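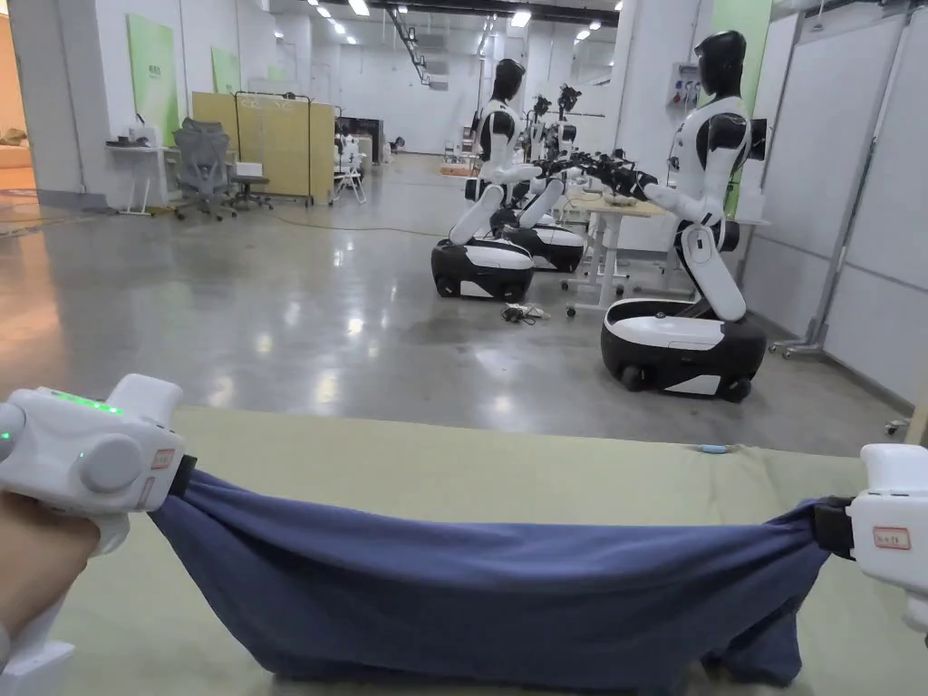 Why does the distance between the left and right gripper change on replay when the cloth was held taut during recording?

The two pose streams are being aligned with a stale clock mapping. If one gripper reconnects in the middle of a session, Lorkent keeps the mapping it fitted at session start, and every sample from that gripper is then placed late on the shared timeline. Re-run alignment with a per-connection fit. The raw files are intact.

Ticket 703
Component: Lorkent recorder, stream alignment
Site: Sandside
Opened by: Nia Wogan
Assigned to: Mared Prosser
Status: Resolved, patch in next build

Nia Wogan, 09:12
Two-handed cloth episodes recorded with the handheld grippers replay incorrectly in Griffiths. The operator holds a cloth between both clamps and moves it sideways over the table at a steady width. On replay the tip-to-tip distance shrinks when the motion goes left and grows when it goes right. When both hands are still, the distance is correct. Single-hand episodes look fine. The Jesano trajectory filter rejects most of the two-handed ones with:

REJECT bimanual_span: variation above limit

I have not changed the limit. Camera calibration was redone this morning and made no difference.

Mared Prosser, 09:40
An error that depends on direction and goes away at rest sounds like time, not geometry. A bad hand-to-hand transform would also be wrong when still. Please send:

- the session log, from start of session
- the raw left and right pose files, before alignment
- the alignment report for one good and one bad episode

Please don't re-export anything yet. Export overwrites the report.

Nia Wogan, 10:25
Attached. The "good" episode is from the start of the same session, same operator, same cloth. I didn't realize any two-handed ones had passed until I sorted by episode number. Everything up to a certain point passes, then nothing does.

Mared Prosser, 11:03
Found the point. From your session log:

INFO right: link lost
INFO right: link restored
INFO right: device clock reset
INFO align: using existing clock map (right)

The last line is the fault. The device clock restarted, so the old map no longer applies. Lorkent spots the jump and removes the large part of it by lining up the first packet after the reconnect with its arrival time on the host. That packet had been sitting in the receive buffer. What remains is a constant error equal to the time it waited.

I cross-correlated left and right speed on the bad episode. The peak is at 91 ms, right stream late. On the good episode it is at zero. Shifting the right stream by hand brings the span back to flat.

Nia Wogan, 11:20
Can I apply the same shift to all the later episodes?

Mared Prosser, 11:31
Only up to the next reconnect. Each one gives a different error depending on how full the buffer was. Check the log for further "link restored" lines before doing anything in bulk.

Nia Wogan, 11:48
There is another one later in the session, on the left this time. So a single shift won't do.

Mared Prosser, 13:15
Use the offline tool instead. It fits a separate clock map for each connection, using all packets in the segment and taking the lower envelope of the arrival delay, so one late packet has no effect. Steps:

1. Copy the raw session to a new folder.
2. Run lorkent-align --refit per-connection on the copy.
3. Open the new report. Each side should list one segment per connection.
4. Export, then run the Jesano filter with its default limits.

An episode that was being recorded while the link dropped should be discarded. There are missing samples in it, and the refit doesn't fill them – it only places the samples that exist.

Nia Wogan, 14:37
Done. The right side lists 2 segments and so does the left. Span is flat on replay in Griffiths. The filter now passes all two-handed episodes except the 2 that contain the dropouts, and I have removed those.

One remaining question: the policy trained last night used the old export. Is it worth keeping?

Mared Prosser, 14:50
I would retrain. The error is smaller than the action chunk, but it is systematic, and at speed it teaches one arm to lag the other. Keep the old checkpoint if you want a comparison.

Change made on our side: on "device clock reset" the recorder now discards the map and marks the stream unaligned until a new fit is ready. Recording can't be started in that state, and the operator sees a warning. Until you have the build, stop and restart the session after any link loss.

Nia Wogan, 15:06
Understood. Retraining started on the new export. Fine to close.

Mared Prosser, 15:10
Closed. Regression test added using the attached session log.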